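What Is a Marble Tabletop Made Of?

Science of Everyday Things, part 2
Updated 6 September 2023

Many tables in cafes, cafeterias and kitchens have a top with a stone pattern. The pattern may be stone all the way through, or it may be a very thin printed picture of stone. This page explains how both kinds are made, why the lines in marble look the way they do, and how a heavy top stays up on narrow legs.

Where marble comes from

Marble begins as limestone. Limestone is a rock made mostly of a mineral called calcite, and much of it formed from the shells and skeletons of sea animals that settled on the ocean floor. Over millions of years, some of that limestone was buried deep underground. Heat and pressure changed it. The calcite grains grew larger and locked together tightly. A rock that has been changed in this way is called a metamorphic rock.

Pure marble is white. The colors come from other minerals that were mixed into the limestone. Iron minerals can produce red, pink, orange and yellow. Carbon produces gray and black. Some green marble contains a mineral called serpentine.

Why the lines are crooked

The colored lines are called veins. Many of them started as cracks. When rock is squeezed or bent, it breaks along its weakest paths, and those paths are almost never straight. Water carrying dissolved minerals moved through the cracks. The minerals came out of the water and slowly filled the gaps. A vein is therefore a repaired crack, and its shape is the shape of the original break.

Two veins may cross. In that case the one that cuts through the other is usually the younger of the two, and geologists use this rule to work out the order of events inside a rock.

Marble that is printed

A quarried slab is expensive and very heavy. One cubic meter of marble can have a mass close to that of two small cars. The reference sheet used in the Zullov classroom kit lists a density of 2712 kilograms per cubic meter, which is the value for calcite. Water is 1000 on the same scale.

For this reason many tabletops only have the look of marble. A common type is called a laminate. It is built in layers. The bottom layers are brown paper soaked in a liquid plastic called resin. Over them goes one sheet of paper printed with the stone pattern. A clear layer on top protects the print. A press heats the stack and squeezes it until it becomes a single hard sheet, and the sheet is glued to a thick board.

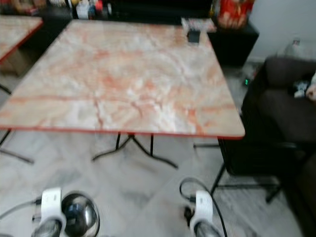

The edge of a tabletop needs separate treatment. If the top is a board, its cut side is rough and can soak up spilled water, which makes the board swell. A strip called edge banding or edge trim covers the cut. It can be plastic, metal or wood. Some makers match the strip to the top and others choose a contrasting color, so that the border is easy to see.

How the legs hold it up

A table stands when its center of gravity is above its base. The center of gravity is the point where the weight of an object balances. On a square top of even thickness it is in the middle.

The base is the area on the floor inside an imaginary line drawn around the outermost feet. Spread the feet and the area gets bigger. Feet arranged in an X shape reach out toward four corners, so the table resists tipping in every direction, while the uprights can stay near the middle - out of the way of people's knees.

Pushing down hard on the very edge of a tabletop is different. If the edge reaches out past the feet, the push acts like a hand on a lever, and a light table may tip. Never sit on the edge of a table.

Test it yourself

You will need a square of stiff cardboard, a short cardboard tube, tape, two flat craft sticks and a few coins.

1. Tape the tube upright under the center of the square.
2. Stand the model on a desk and put one coin on a corner. Write down what happens.
3. Cross the two craft sticks to make an X. Tape them together, then tape them to the bottom of the tube.
4. Put the coin on the same corner again. Add more coins, one at a time, until the model tips.
5. Compare your two results.

Words to know

Calcite: the main mineral in limestone and marble.
Density: how much mass is packed into a given volume.
Laminate: a sheet made of thin layers bonded together.
Vein: a band of mineral that fills a crack in rock.

Next in this series: Why Floor Tiles Have Gaps Between Them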